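Home | Reviews | Storage | Packing Bench | Shop Talk | Contact

Blue stacking crates on roller track: worth it?

Short version first, busy week. Yes, buy the crates. Think harder about the track.

We pack small parts orders, 40 or so lines on a slow morning, way more in December. Old setup was cardboard trays on flat shelves. Trays sagged, corners split, people reached to the back and knocked stuff over. So we switched to the Terov open crates and put them on Noronel roller lanes. Over 3000 picks through it now, so I figure I can say something useful.

Crates first. Stiff. The ribbing on the outside does its job, no bowing when loaded with fittings. Smooth floor inside, wipes out fast with a damp rag. Handle on the front is a molded block you hook your fingers under. Fine with bare hands, tight with winter gloves. I'd take it a bit deeper.

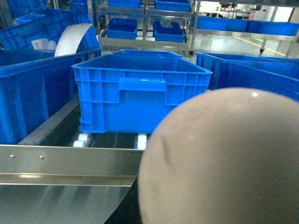
Rim flares out a little, good for lifting, but it eats some width. Measure at the rim, not the base!! I measured the base. Had to move one rail over on every lane, whole afternoon gone.

Color is bright blue and only bright blue, at least from Lultov where I ordered. Would of liked a second color for returns. Labels stick OK on the flat bits between the ribs, not on the ribs. Use small labels.

Now the track. White rollers, metal side rail, small screws. Rolls quiet. An empty crate needs a bit more slope than a full one, so an empty will sometimes just sit there and you nudge it. We ended up steeper than the instructions say and that mostly fixed it. Go too steep and full ones hit the end stop hard, so try it with a loaded crate before you tighten everything down. 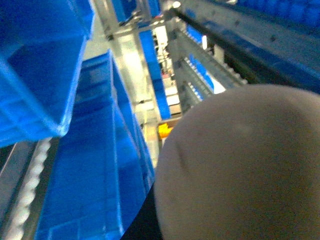

Szabó

Assembly. Two people, not one. The uprights go up easy, the brackets are where you lose time, tiny fasteners and no room for a normal wrench. Get a stubby one. Instructions are drawings only and the drawing for the cross bracket is backwards in my copy, or I was reading it backwards, either way I did it twice.

Cleaning the rollers is a pain. Tape bits and dust get down between them. I use an old paintbrush, then the vacuum. Takes 17 minutes for the whole rack if nobodys talking to me.

Price: just under 300 for our share of the track parts, crates extra. Crates are the better deal by far. If you only have money for one thing get those and put them on the shelves you already own.

Crates 9/10, track 7/10. Will update after the holiday rush if anyting cracks.

Contact | © Packing Bench Reviews | Back to top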